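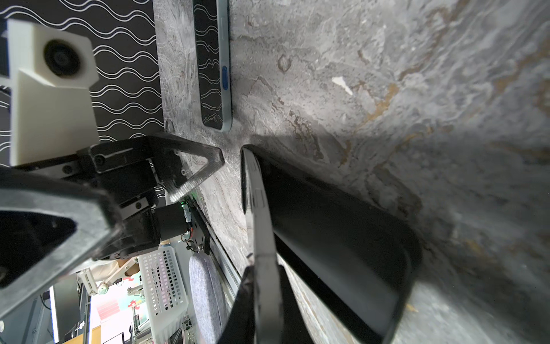
phone face down on the marble pattern top, wavy lines case

Forums > Small Spaces > Counters & Walls > Wavy panels + marble pattern, too much?

gultdale_q
Ok so I have the black panels with white wavy lines on three sides, gray marble pattern top. Quick question, do I keep both or is it a headache. Panels were $300, the Altis ones, not sending them back unless I have to. Also the phone lives here now and I keep losing it, black on gray you'd think I'd see it. White wire basket hangs off the back rail, black one on the left rail with cable ties. 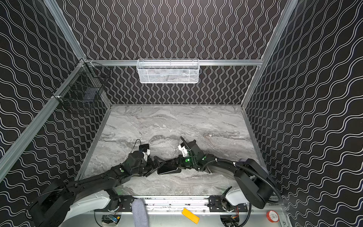
Re: too much?

gumaro_c
Too much. Sorry. Veins going one way, lines going anohter. Pick one. I'd lose the panels and paint, 2 coats of flat black and done.

dreresley652
Disagree w/ gumaro. Black and white walls are basically neutral, the brown in the top warms it up. Keep. Phone goes in the white basket, solved.

gumaro_c
Mesh basket for a phone? Sure, up on the rail, reach over everything each time.

gultdale_q
Tried the basket idea for a bit in July, kept forgetting it was up there. Left it screen up on the counter after that and the wavy lines reflect in the glass

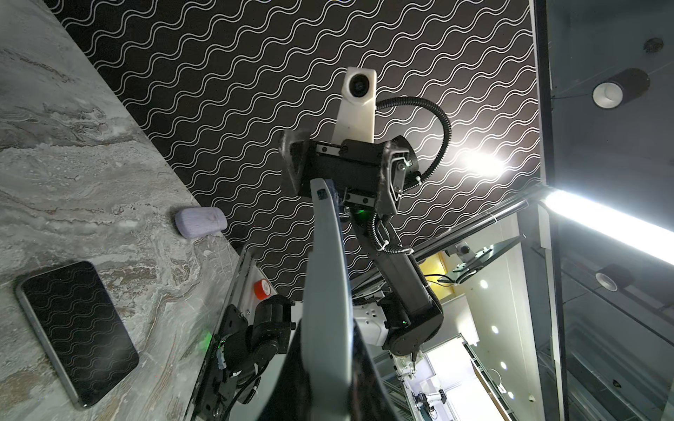
so it kind of blends in even worse. Face down is a little better but then the case has the same lines lol. Yes I did that to myself.

dreresley652
New case, plain, bright. Cheaper than redoing walls.

flores_annex
Why not the teal tray. It's right there on the left, has a rim, you can't miss that color

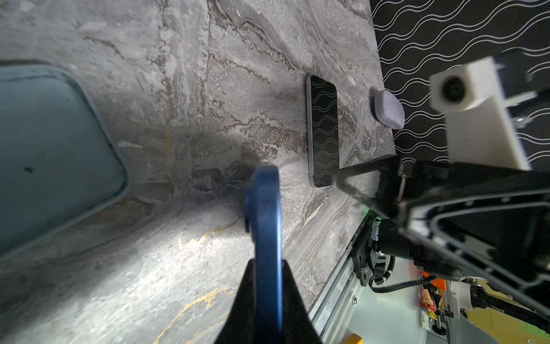
and you'd stop having to hunt for it. I use a tray for keys, phone, wallet. Panels are fine btw, I'd just do the back wall only.

gumaro_c
Back wall only I could live with. Tray eats half your counter tho.

gultdale_q
Tray it is, will see about the side panels. Thx all - Qistina

Contact us | Copyright Gultdale Home Boards | Back to top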